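Tullham Community Kitchen – Progress Report to the Dobson Fund
Reporting period: to the end of May

Where the money went
Of the second payment, 500 went on shelving and table tops for the serving room. The old tables had been repainted so often that the paint was holding up the legs. Rultano delivered the new ones a month late and one short, and the missing one has since arrived.

Meals
We now serve lunch on four days out of six, up from three. The remaining two are waiting on a second oven, which Lorkareo has promised to quote for – we have learned to enjoy the anticipation.

Condiments
Your last letter asked why this line was over budget. The answer is ketchup. We had planned on 14 bottles for the period and had finished them with six weeks to go. Small sachets were tried and withdrawn after the diners made their views known. We are back to bottles, one to a table, and they go back to the store cupboard after lunch.

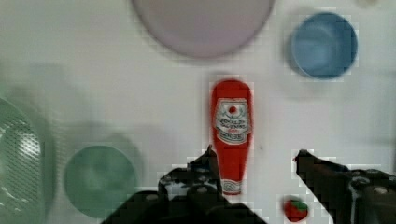
Tullham Kitchen Reports, No. 6, p. 4

A red bottle lying on its side on a white table is easy enough to find at clearing-up time. The salt is another matter, and we are asking for a small increase to replace it.

Next period
Second oven, if quoted. Labels for the store cupboard shelves. A revised condiment budget is attached as a separate sheet.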